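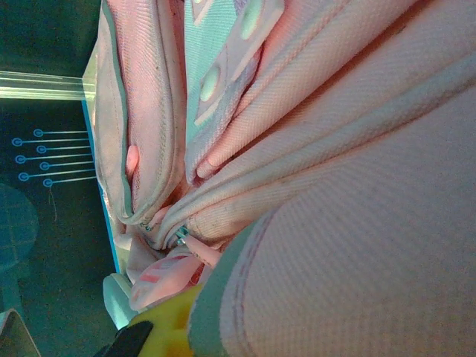
Pale pink twill with gray-green piping.

Growing out your bangs

August is when most of our clients at Groment decide they are done with bangs. The cut that felt good in spring is now stuck to the forehead by noon, and people come in asking whether we can make them disappear. We can't, but we can make the next few months easier to live with.

Bangs that sit at the eyebrow need most of a year to reach the chin. The hardest stretch is the middle, when they are long enough to get in your eyes and too short to stay behind your ears. A lot of people give up at that point and have them cut back in. If you want to get past it, come in for a small shaping appointment instead of skipping the salon altogether.

At that appointment we leave the length alone and work on the corners. Angling the outer edges lets them fall into the hair at the temples, so the fringe starts to look like a face-framing layer. It takes 20 minutes and we do it on dry hair. You don't need a full cut at the same visit, although many people book both.

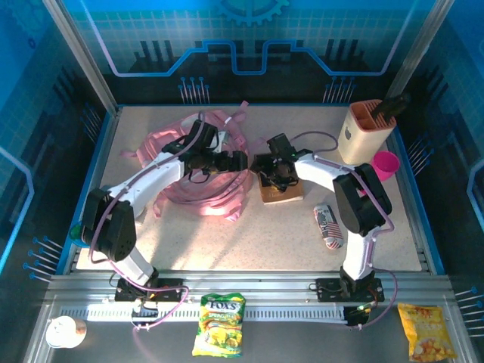 At home, change the direction you dry them. Most people have been blowing their bangs straight down for years and the roots have gotten used to it. Start while the hair is still wet, brush everything to one side, then to the other, and finish on the side you want. A flat brush works better than a round one for this. Use the cool button for the last few seconds.

Xuelian Jin, who does most of our fringe work at the Nellotport shop, moves the part before she does anything else. Even half an inch off center gives the hair somewhere to go. If you have a cowlick, part on the side it already leans toward.

For days when none of that works, there are clips. Two flat ones crossed behind the temple will hold fine hair better than a single large one. Small twists pinned back from the hairline suit thicker or curly hair, and they can stay in overnight. Wide headbands are fine too, but take them off for part of the day – we see a good deal of breakage right at the hairline from people who wear one from morning to night.

Go easy on product. Forehead oil reaches this section first, so it often needs washing when the rest of your hair does not. You can rinse only the front over the sink.

Shaping appointments are available at Nellotport and at our Trarham shop. Trarham is open until 7 p.m. through the end of the month. Please mention that you are growing out bangs when you book, so that we put you down for the shorter slot.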